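Grip first, promises later

When Zuleica Honorato agreed to talk to me about robot hands, she had one condition. I was not to use the word "breakthrough." I told her that would be easy, as I have sat through enough demos where the machine folds one shirt and the lights go down before it tries a second.

Honorato spends her working days fitting grippers to humanoid robots and finding out where they fail on cloth. In May 2018 she was wiring up arms for a packing line, where every box was the same size and the job was, in her words, "a solved problem with a big invoice." Fabric is what she does now, and she doesn't pretend it's going well.

The current round compares two grippers, the Brillik and the Gruris. Both makers say their product handles "soft goods," a phrase that Honorato thinks should be banned along with the other one. "A sponge is a soft good," she said. "A loaf of bread is a soft good. Tell me what it does with a thin white cloth lying on a thick white towel, and then we can talk."

I asked why that pairing matters so much. She said a bare table flatters everyone. The fingers come down, they hit something hard, they close, and whatever is between them comes along. Put the cloth on a padded bed and the surface gives way. The fingers sink in. Close them then and you may well have the cloth, plus whatever it's lying on.

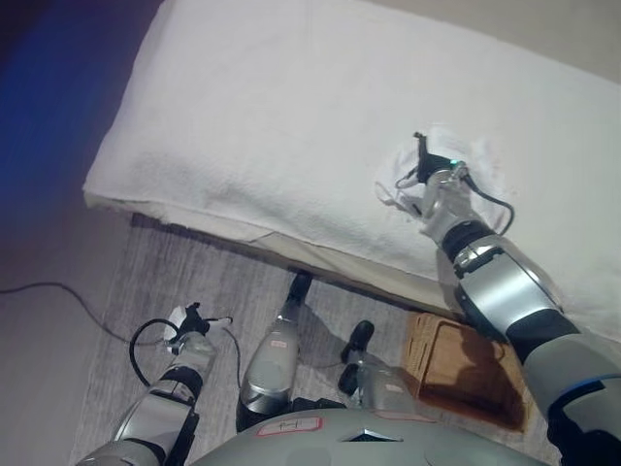
"People see a pinch and they clap," Honorato said. "I want to know what's in the pinch. Is it one layer? Is it two? Is it the bedding?" Her scoring sheet has a separate column for this, and a grasp that takes hold of the layer underneath counts as a miss, even when the cloth comes up too. One of the sales reps objected to that rule. She kept it.

The full plan calls for 1,621 grasps, split between the two grippers and 4 kinds of fabric. I said it was an odd number and she laughed for the first time. The plan had been 1,000. Then a controller update changed the closing speed and she refused to mix the old results with the new ones, so some fabrics were started over and others weren't. "It's ugly," she said. "I'd sooner have ugly than have somebody average it all together and put it on a slide."

What about the controller, then? It is called Skimine, and here my own doubts caught up with hers. Skimine is sold as being able to feel when fabric is slipping. Honorato says it reads motor current at the fingers and makes a guess. On denim the guess is decent. On thin cotton the change in current is so small that, on her bench, the controller couldn't tell a held cloth from an empty hand often enough to be worth trusting. She now checks by camera after each lift, and the camera has its own trouble with white on white.

"So you've got a hand that can't feel it and an eye that can't see it," I said.

"On a bad day, yes – and then the brochure says 'human-like touch.'"
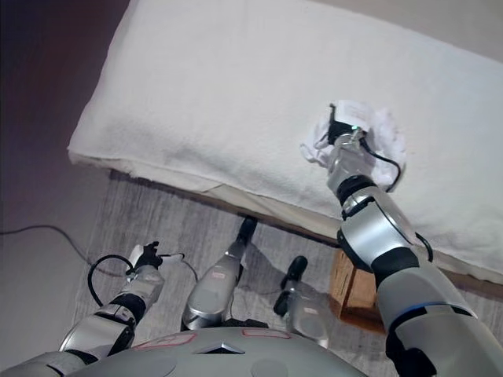
Marinho, listening in from the next desk, put in that this was a bit hard on the makers, and that a gripper costing a tenth as much would have been laughed out of the room a few years back. The Gruris had been reliable on hems and folded edges, he said, and if you let the planner go looking for an edge first, most of the trouble with sinking fingers went away.

Honorato granted him the edges. She didn't grant him the planner, which takes so long to find a hem that she could fold the cloth herself and make coffee. She also pointed out that a garment dropped in a heap doesn't always offer you an edge.

Cables are another sore point. A cable that loops away from the wrist is fine on a fixed arm bolted to a bench. On a humanoid with two arms working low and close to bedding, it's one more thing to snag, and she has yet to see a data sheet that mentions it. She'd like it routed inside the forearm. Both makers told her that was planned for September. She wrote the month down and asked which year. 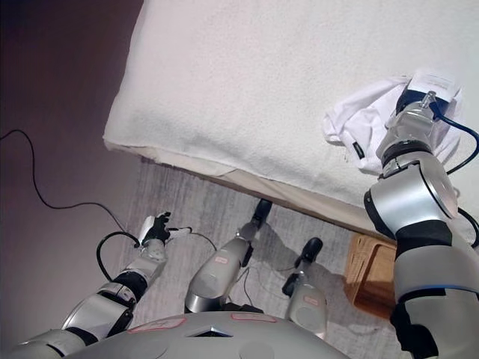 The right gripper on white cloth, with the left hand holding a thin black cable.

I wanted a winner before I left and she wouldn't give me one. If somebody forced her to buy today, she'd take the Gruris for towels and heavy cotton and neither for anything thin. She would also ask for 50 grasps on her own fabric, in her own room, with the sales rep's hands in his pockets.

Would she let a robot do her own laundry? "Socks," she said, after a while. "Old ones."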